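Cutlery caddy: one bin for everything, or split it?

dretetent_kitchen
Sep 16, 2023
Bought a pink plastic caddy for the spoons and chopsticks. The label says 1X3120 and the front has two rows of oval holes. I was going to put the lot in together, handles down.
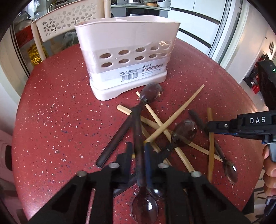
My worry is the chopsticks. They're long and the spoons have wide bowls, so I think it all tangles at the top.

Zerkeo371
Split it. Spoons in one section, chopsticks in the other. I did that in February and stopped digging for pairs.

britville20
Disagree. We keep everything in one jar – takes ten seconds to find a fork. Splitting only helps if the whole household sticks to it.

dretetent_kitchen
Mine has two open sections in front, so splitting is easy enough. The plain wooden chopsticks are the bulk of it, plus a blue and white patterned one and a fork.
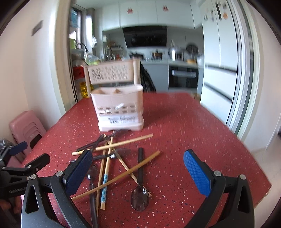 Re: Cutlery caddy: tips up or down?

Zerkeo371
Tips up for chopsticks, so they drain away from the base.

britville20
Down for me. I don't want people touching the eating end.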